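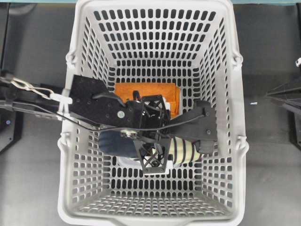
Varndale Creek Neighbors, minutes of the meeting on 22 March 2025

Okay, I'm taking notes this time because I missed February and this is my punishment. Eighteen households signed in, plus a few folks who stood at the back and never found the sheet.

February minutes: approved, with one fix. The flooded underpass was on Kartha Road, and we'd written Plullstead Lane.

Flood insurance. This ate up the first hour! Dexter Dalisay read us his renewal letter from Serard, and his premium is going up to 1,771 dollars a year. He's had no claims, and his house is on the high side of the street. Three other people got letters with similar jumps. I asked if anybody had called to argue, and one couple had. They were told an elevation certificate might bring the price down, but a surveyor wants almost 1,000 dollars to do one. Dexter is going to ask whether we'd get a better rate by booking a bunch of houses together (put your name on his list if you want in, you aren't committing to anything).

Buyouts. The county letter went to the homes on lower Plullstead Lane only. We went back and forth on this for a long time and I won't pretend I got it all down. Some people would take the money tomorrow. Others grew up in those houses and got pretty upset at the word "buyout." My own feeling, which I said out loud so it goes in, is that we shouldn't push anyone either way. No vote taken. We did agree to ask the county what happens to the empty lots, and who mows them.

Storm drains. The grate by the Kartha Road bus stop is clogged again. I'll call public works, and I'll keep calling.

Money. We have 3,000 dollars in the account. Motion to spend up to 200 on sandbags and a tarp to cover the pile. Passed, one against (he thinks sandbags are useless and asked me to write that down, so there you go).

Other stuff. The sump pump loan list needs a new keeper. Somebody still has the long hose. Please bring it back!

Next meeting: same room, date to come by email once I hear back about the key. We wrapped up a little after nine.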